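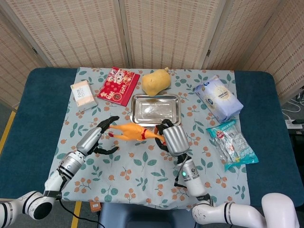

**Tablecloth creeps on a padded tabletop – how do I fix it in place?**

posted by grumov_bench

I have a table with a dark teal padded surface. Over it goes a printed cloth, pale blue-gray with green leaves and small orange berries. The cloth is smaller than the top, so a wide border of the padding shows on the sides and along the back.

The cloth moves. Handling anything on it (a rubber chicken, a plush toy, a steel tray) drags the fabric a little each time, and by late afternoon one corner has shifted by 13 mm or more. I want the position to stay constant because I set things out by the print.

Tried so far:

- Double-sided tape at the corners. Held until I lifted the cloth for washing in July, then left residue on the padding.
- Hindari tablecloth clips. They need an edge to grip, and the cloth doesn't reach the edge.
- Ironing the cloth flat. No difference.

I don't want to pin through the padding. The cloth has to come off for washing.

---

**skinivix_home**

Buy a bigger cloth and use the clips you already have.

---

**Fu Upholstery**

The padding compresses under a load and recovers when the load is removed. The cloth gets carried along in small steps. Tape at the corners leaves the middle free, and the middle is where you are working.

Put a non-slip underlay between the cloth and the padding. The open-mesh type sold for rugs is suitable. Cut it 20 mm short of the cloth on every side so it doesn't show. Lay the mesh first, smooth it from the center out, then lower the cloth onto it without sliding. Check a hidden spot for marking before you leave it down for weeks – some soft PVC meshes discolor vinyl. If your padding is vinyl, use a natural rubber or silicone mesh.

Clean the tape residue off first. Warm water with a drop of dish soap, soft cloth, then dry. Do not use acetone.

For the tray, stick four thin felt pads underneath. A bare metal rim catches the weave when it is pushed sideways.

---

**hemline_386**

Agree with the mesh, with one addition. If the cloth is light cotton, it will still ripple on top of the mesh when something is dragged. I sewed a strip of curtain weight tape into the hem of mine, all four sides, and it lies flat now. Take the tape out before washing if it's the lead kind. The coated steel kind has been through my machine at 114 °F with no rust so far.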